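4.2 Working rules for sessions in lived-in rooms

It would be pleasant to report that we wrote our rules first and then drove the arms, but the rules grew up along with the work, and most of them were argued over at least twice before they settled into the form we give them in this section. The version we now follow, which we call the Betitz sheet after the project, has 23 rules, and we have kept them short so that a tired operator can still read them late in the day.

The rule we care about most concerns doors. A hinged door that stands open is treated as part of the moving workspace, and both arms slow down inside its full swing, even when only one of them is doing the task. We also ask that soft items – cloth, bags, plastic sheeting – be named in the session log before motion begins, as they fold and hang in ways our planner does not predict well. Cables get a look from the operator at every pause. Household things may stay where the residents keep them, but the operator walks the floor first and writes down whatever lies within reach of either arm.

We held 44 sessions under this sheet, and Seren Beddoe read every log against it.

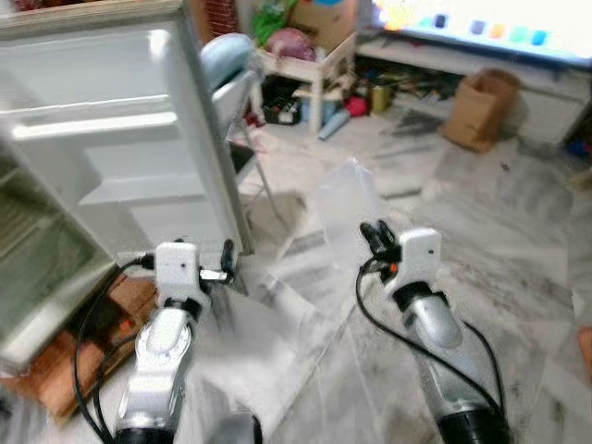
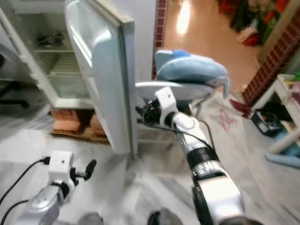
Figure 4. Two-arm work at an open refrigerator, carried out under the Betitz sheet.

Iolo Wogan, reading a draft of this section, felt that the door rule was still too gentle, and that slowing down should give way to a full stop whenever a person steps inside the swing. We have taken his point into the August revision, though the speed limit stays in place for sessions where the room is otherwise clear of people.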